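The Brick Room at Prumasard: a little gallery

We promised we'd put some pictures up once the brick room had stopped being a building site, and so many of you have asked (in the shop, on the stairs, once through the window of a moving car) that it would be rude to put it off any longer. So get yourself a cup of something. There are only two pictures, but I do go on a bit, as anybody who came to the open evening in February will remember.

For those who don't know us, Prumasard is the ground floor of the old Rangel warehouse, at the bottom of the hill in Grekbridge, and the brick room is the long one at the back. When we took the lease it was full of other people's shelving and had a carpet of such a deep and sorrowful brown that we'd all stopped noticing it was a carpet. Up it came, in strips, over one very dusty Sunday, and underneath was concrete, which we then argued over for the better part of a month. I wanted boards. I was outvoted, and I'm glad now, though I'd be grateful if that went no further.

The idea was always for a plain working room, somewhere you could come with a job that wants a bit of space and quiet and not have to clear the tea things away first. Mending, sorting, wrapping, writing letters, finally doing something with the box of family papers. It can be booked by the morning or the afternoon and we ask for 4 pounds an hour, heating included.
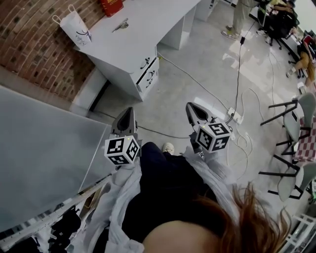

The floor came up with a proper gloss on it, and I'm very fond of it against the old brick. The long white desk stands hard against the wall, and already has the look of a desk that people put things down on: a paper bag with handles, something red, a bit of metal. It fills up within minutes, that desk, whatever we do.

Mwajuma Simiyu: Please, please don't be tempted to paint the bricks! I've been coming to Grekbridge since I was small and every warehouse along there has been whitewashed or plastered inside by now. The colour is the best thing about them. Could I also put in a word for some hooks by the door? Coats end up on the back of the chair and then on the floor, and a concrete floor is a cold place for a good coat.

Hooks are on the list, Mwajuma, I promise, and the bricks are quite safe. We did have a quote for painting, and I'll admit we looked at it for longer than we should have. The same money paid for the repointing in the far corner with enough over for a decent kettle. All told the room has cost us 3668 pounds against the 4000 we'd set aside, so there's a small sum left, and the hooks will come out of that along with a doormat and, if I get my way, a lamp with a bit of character.

The other thing people want to know about is the lending shelf, which doesn't yet have a shelf. It started when Voto, the stationer's two doors along, gave up selling second-hand and let us have what was left in the back, and it has grown ever since by people quietly leaving things. At the last tally we were up to 277 books, all in crates under the stairs, sorted by a system that made perfect sense to me on the day.
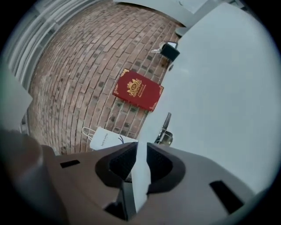
I've a weakness for a handsome cover, and I know you're supposed to be above that sort of thing, but I can't help it. Give me two copies of the same story and I'll take the one that somebody dressed up for the occasion, every time, even if the print is tiny and the spine groans. My grandmother kept hers behind glass and we were allowed one at a time, with washed hands, and I think it has stayed with me. So you can imagine how I feel about deep crimson with a crowned gold crest on the front and little gold flourishes in the corners, and against that brick, too! When the shelf does go up I'd like the prettiest ones turned face out, so there's always something to catch your eye as you come in. I'm told this wastes space. It does.

If you'd like to borrow, just write your name in the notebook by the kettle and bring the book back when you've finished. We don't do fines. If you'd like to give, we're well off for thrillers and very short of poetry, gardening and anything for children who've just started reading by themselves.

Bookings for the room go through the front desk, mornings are easiest, and do say if you need the big table as it has to be carried through from the other side.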